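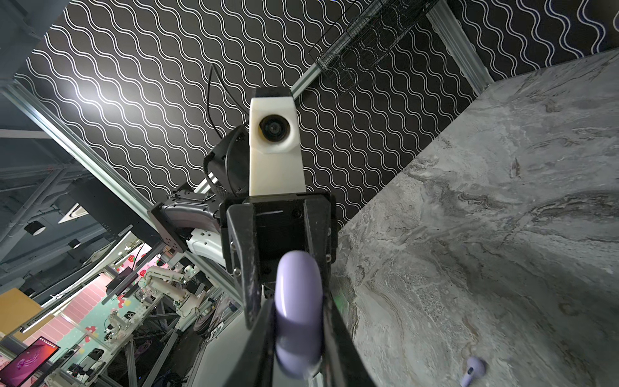
Does the grip force limit still count if I swap the fingers? A buyer in Purkton asked me that last week, and yes, it does -- the Riltix stores its limit in the wrist, so new fingers don't reset it. You still have to redo your risk assessment, though! New fingers mean new pinch points, and your old paperwork doesn't cover them.

My own rule for small glossy stuff like earbud cases is to start at the lowest of the 4 force settings and go up one step at a time (I've cracked a lid by skipping ahead, so learn from me). Check the finger screws every 2000 cycles, and keep people out of reach while you're teaching new positions.

Riltix finger set, part 914, pack of 2. Ships from Fanitz with the setup sheet, updated 9th July.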